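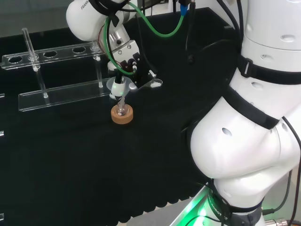 The manager of the Madau teaching and preparation lab had wanted a robot on the bench for years before there was any money for one. When the money did come, she spent most of the first month on a spreadsheet.

"People assume you start by choosing the arm," she says. "I started with the jobs. What do we do all day, who does it, and which bits would they be glad to hand over?"

The list was long and fairly dull. Weighing out powders, getting them through a funnel and into a flask, moving tubes in and out of racks. In a busy week the lab prepares up to 200 samples, and each one goes through several pairs of hands.

She asked for quotes from two suppliers, Erkgate and Sachdeva. They were hard to compare. One had training and installation in the total, and the other listed them as options on a separate page. She rewrote both in the same format and sent them back to be checked.

"I'd tell anyone to do that. The cheaper one wasn't the cheaper one once the mounting, the cabling and the support were all in the same column."

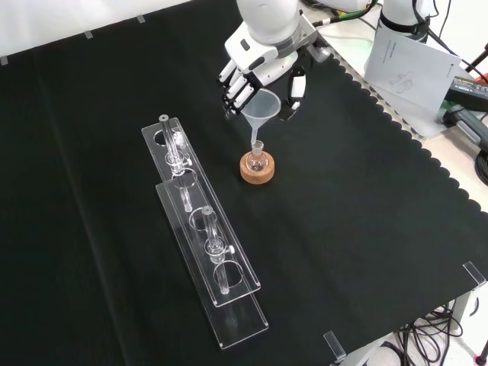 The grippers took longer to settle than the arms. A funnel is wide at the top, narrow at the bottom and easy to knock, and a flask with a round base won't stand up without a ring under it. Her advice is to take your own glassware to the demonstration and ask to see it handled.

"They'll have a nice block for it to pick up. Fine, but we don't have blocks. I took a box of our stuff, and I learned more in that afternoon than I did from the brochures."

She also budgeted for breakages, which her finance office queried. The line was $800 for the first year, covering flasks, funnels and tubes. It stayed in. A second line covers small things such as cork rings, racks and bench cloths, and she says she set that one too low.

Staff time was the item she had the most trouble putting a figure on. Someone has to set out the bench, stay with the arm while it is being taught a task, and clean up. In the first version of the budget those hours didn't appear anywhere. In the final version they are the largest cost after the hardware.
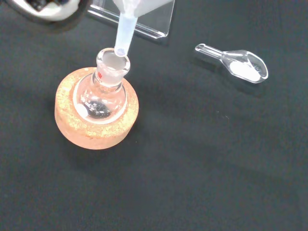
Corinne Ballard

Asked whether the purchase has paid for itself, she says it is too early to tell and she wouldn't trust a figure at this stage. The plan, which the lab calls Hullinus, allows for a slow start, with simple transfers first and powders later.

"Powders are fiddly for people too. A bit stays on the scoop, a bit stays in the funnel. I didn't want to promise that in year one and then have to go back and explain."

The service agreement comes up for renewal in June. She plans to ask for a shorter term and a faster response on spare parts, and she'd pay a little more for the second. She has also asked for a wider bench, which is in next year's request along with another set of racks.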